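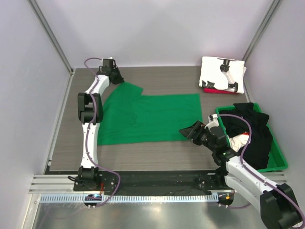 Green cloth at the gripper.

Sulastri Osman visited the Fistley mat plant in Sketen in November. The tour started in the tufting hall, where nylon yarn is fed into a woven backing. Entrance mats are cut next door, in widths up to 36 inches on the small line.

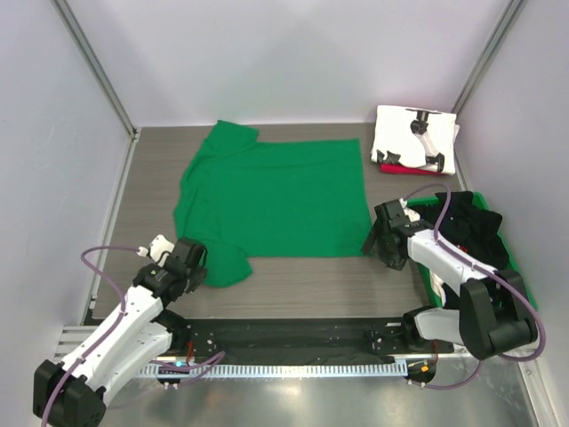 Issue 2, page 36

Rubber backing goes on in the press room. Each Virk mat is pressed, trimmed and left on a rack to cool. Samples from every batch of 100 are checked for curled edges.
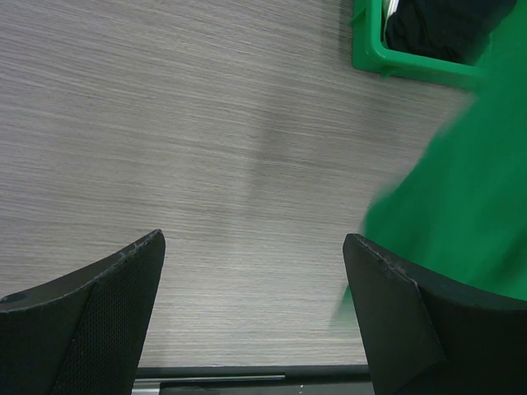

Can the mats be hosed down outdoors?
The rubber-backed ones can. Hang them until dry before putting them back.

The Letska range for lobbies is made to order and was not running that day. We saw the color cards, mostly grays and browns. Parking is by the loading dock, and visitors sign in at gate 2. 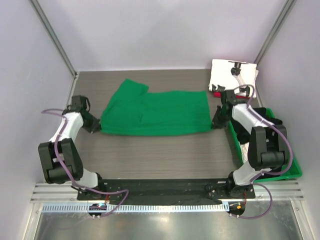

Green cloth on the table, an arm at each end.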